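March 2026

Woke before the alarm and lay there listening to the gutter drip. The thaw has come early to Undcombe. The snowbank at the end of the drive is down to a gray lump with a traffic cone in it, and the road past the feed store is mud on both sides.

I had the choir thing on my mind. Linnea Backlund called last night to say the hall on Stekgate is not available for the spring concert after all. The floor is being redone and the contractor pushed the dates. She wanted to know if I would ask at the Lutheran church. I said yes before thinking about it, and then remembered the church piano, which has two dead keys in the middle and a pedal that sticks. Anitha Kurian plays for us and she will not be happy. I will have to tell her before Linnea does.

Went over there at nine. The office was open and the woman at the desk was pleasant. They want $200 for the evening, and $600 if we take the whole weekend with rehearsal time and the kitchen. The hall was charging us less, but the church has more seats and better parking. I wrote it all down on the back of the bulletin and left it on the passenger seat, where it still is.

Stopped for bread and a bag of onions. They have moved the flour again.

Rehearsal list

I worked on this after lunch at the kitchen table. We have too many slow pieces. I counted the minutes on the Warkine setting twice and it runs long even if we skip the repeat, and the altos are still flat at the end of the second page. Tsegereda Dinsa thinks we should open with it and get it over with. I think it belongs right before the break. We have been having this same conversation since January and I doubt either of us will move.

Parvathi Varghese has a cold and may miss her solo rehearsal. I asked Sivaprasad Kurup if he would learn the part in case. He said he would look at it, and from him that is a yes. He is singing better this year than last. I think it's the new glasses — he holds his head up now.

Still need to find: three music stands, the long extension cord, the box of black folders. The folders were in my hall closet and then they were not. I may have lent them to the school.

The rest of the afternoon

Looked for the folders. Did not find them. Found the tax envelope, a flashlight that works, and the winter boots I thought I had given away. Put the boots in the car to drop off.

Mr. Kandasamy from next door came by with the mail that keeps going to his box. He is at 708 and we are not, and I don't know what more we can do about it. He stayed for coffee and talked about his knee. He goes in for the scan next week and doesn't want his daughter to drive down for it. I said I would take him. He said he'd think about it, then asked what time I usually get up.

Black and gray socks in the white tray, a yellow one in the blue basket.

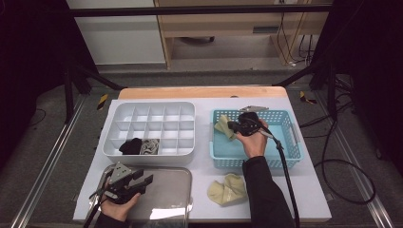 Evening

Soup from the freezer, the lentil one. It needed salt. Called Anitha about the piano and she took it better than I expected. She asked whether we could rent a keyboard and I said I would price it, so now that is on my list too.

Called Linnea with the church numbers. She wants the one evening and no kitchen. I think we will be sorry about the kitchen, because people like to stand around with a cookie afterward, but I didn't argue. She is going to sign for it tomorrow.

Ran through my own part once with the door shut. The high E is there if I don't think about it. Rain again now, and colder. Need to bring in the mat from the back step.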